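Zivton leader arms, pair, for hands-on teaching

I've been making these for a while now and I still get a bit giddy when somebody takes hold of them for the first time!
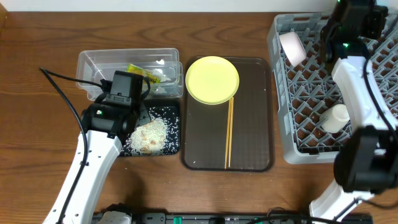
So, what you get for your money is two light arms that you hold, which drive two working arms across the table. You move, they move. Squeeze the trigger and the jaw closes, ease off and it opens again. Everything you do is saved as you go, joint by joint, along with whatever your cameras are seeing, and at the end you've got a demonstration you can train from. No code to write for each new job, no clicking through points one at a time. If you can clear up after dinner, you can teach with these.

I keep coming back to dinner things because that's what I test every pair on before it goes in the box. Rice is a horrible material (I mean that fondly) and chopsticks aren't much kinder. A stiff trigger or a lazy wrist joint that you'd never notice when stacking blocks will show itself straight away when you're trying to scrape a small tray or pinch the rim of a plate. My own first go at it was dreadful, by the way, so don't be put off.

Why a matched pair

You can buy a single arm from me and plenty of people do. But crockery, packets, bin liners, anything with a lid — you want one hand holding and the other one working. The pair comes mirrored, left and right, and both sides record on the same clock, so you won't be lining up two files by hand afterwards. I did that for a whole winter with my old Terkham set and I'm not going back.

Holding them

The grips are the part I've changed most. Davina Cowie, who does a lot of long recording sessions over at Musterbridge, sent me a very frank email about the earlier ones and she was right on every point. The new grip is slimmer, the trigger sits further round, and the weight is carried at the shoulder joint by a spring you can adjust with the key supplied. Let go and the arm stays put. You can have a sip of tea halfway through a run and pick up where you left off, though do press pause first or you'll teach your robot to stop for tea.

Teaching by hand as well

There's a second way to use the set, if your working arms allow it. Switch to free mode, take hold of the working arm itself and walk it through the job. I like this for slow, close-up bits such as getting a bowl to sit properly in a rack. For anything quick I go back to the leaders, mostly so that my own hands aren't in all the camera views.

What's in the box

Left and right leader arms
4 table clamps
Two trigger grips, fitted
Power supply and leads
Spring key
Printed set-up guide, written by me, with drawings

The recorder runs at 60 samples a second on each joint. Software is a download and there's no yearly fee.

Will it fit my arms?

It works with the Haldane tabletop arms straight away, and there's a settings file for most small arms with a simple two-finger jaw. If yours is an oddball, send me the make and the joint lengths before you order and I'll tell you plainly whether it's worth trying. Sometimes it isn't.

Price and delivery

£3,064 for the pair, delivered in the UK. I build to order and it takes me 4 weeks, a bit longer if your order lands in July when I'm away. Spare grips and springs are on the parts page. If you'd like a go before you buy, drop me a line and come over to the workshop — mornings are best, and bring something awkward to pick up!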